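Natural dye notebook, Fuentealba workshop
September 2021

I meant to write up the walnut bath properly while it was going and of course I did not, so this is from memory and from the scribbles on the back of the Zakico invoice. The hulls soaked for 2 weeks in the blue drum, and then I gave them a long, slow simmer with the lid mostly on. The smell gets into everything, including my lunch, but I have grown fond of it over the years.

We put in 191 grams of the Endik wool, already scoured, with no mordant at all, and held it warm for 47 minutes before letting it cool in the pot overnight. The color came out a deep, friendly brown with a bit of red in it – much closer to what I was hoping for than the batch we did in February, which I still think suffered from our tap water. I've kept a small skein of each on the same ring so you can hold them side by side and argue with me.

The Zorkeck linen is another story. It took the dye in streaks, darker along the folds, and 30 minutes more in the bath did nothing to even it out. I suspect my scouring, to be fair to the linen. 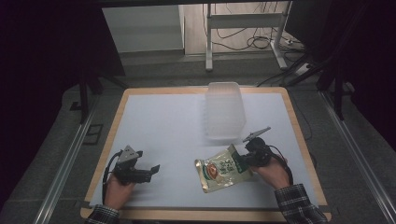 Streaks like these are awfully hard to judge on a dark bench, and I spent half an afternoon fooling myself about them. A pale bluish-white top with a light wooden border, like the square table, makes a much kinder background for browns, and I'd like us to do all our comparing on something of that sort from now on.

Next up is the second bath from the same hulls, which should give a softer tan. Please don't pour out the drum!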